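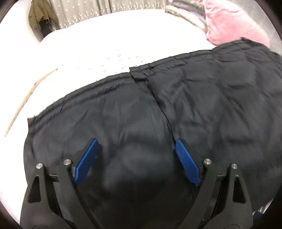
By the Cornance home desk
Staff writer, clothes and storage

Every spring, the same advice comes around about the black puffer jacket. Wash it, dry it, lay it flat, fold it in thirds, squeeze out the air, put it in a pouch the size of a loaf of bread and forget about it until the leaves turn. Whole shelves of the closet are supposed to come back to you. I have followed this advice for most of my adult life and I no longer believe more than half of it.

Start with the laying flat. A bed is the usual place, and a white sheet is a good surface for a black jacket, if only for the lint. But a puffer doesn't lie flat. The collar stands up by itself, the sides curl, and the hem rolls under wherever you last pushed it. Smooth one panel and the air moves into the next. The folding guides all show a crisp rectangle by step three, and I would like to know how long somebody leaned on it first.

Then there are the pouches. Premia sells a set of 3 compression bags, and its box promises "up to 62 percent less bulk." Less than what, the box doesn't say. I put a thin jacket in one in May and it did get smaller. It also got smaller when I rolled it up and shoved it in a pillowcase, which I already owned. Dandero makes a cotton version with a drawstring, sold as breathable, and it costs more than some of the jackets people will be putting in it.

The reader mail on this subject is heavy. When we asked in these pages how people store their winter coats, 3,118 replies came in, and the largest group said they leave them on a hook all year. I expected to find that depressing. After reading a couple of hundred of them I started to think the hook people had a point.
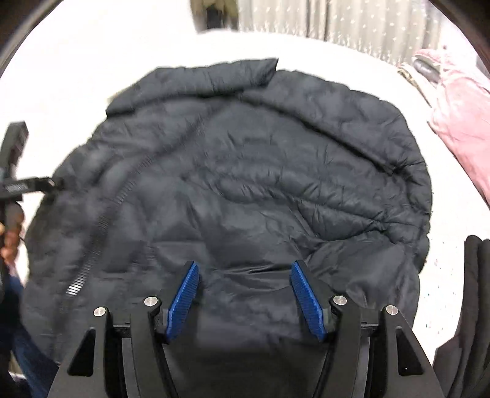

A jacket that has been crushed for six months comes out looking like it. Thin nylon holds every crease, and the stitched rows that are meant to be plump come out in lumps. Yes, a turn in the dryer on low with a couple of tennis balls will usually bring some of it back, and yes, you should read the label first. But if the jacket needs rescuing every fall, I have to ask what the storage was for.

The zipper is where I give the guides some credit. Close it before you fold. An open zipper wanders across the front on a slant and drags the cloth with it, and you end up folding around a curve. Closed, it gives you a line to work from. Bring the sleeves in over it, fold the bottom up once, and stop there. The second and third folds are for people selling pouches.

Mengal, whose closet systems start at $200, now offers a shallow drawer made for quilted coats. It is a nice drawer. You could also use the top shelf, with nothing stacked on it, and put an old sheet over the coat to keep the dust off – that is my whole system, and it has cost me nothing so far. The one part I wouldn't skip is the washing, or at least a damp cloth around the collar and cuffs. Body oil left in over a summer does more harm than any fold.

I still own two of the compression bags. One has the beach towels in it. The other lost its seal the first winter, and I keep the jumper cables in that.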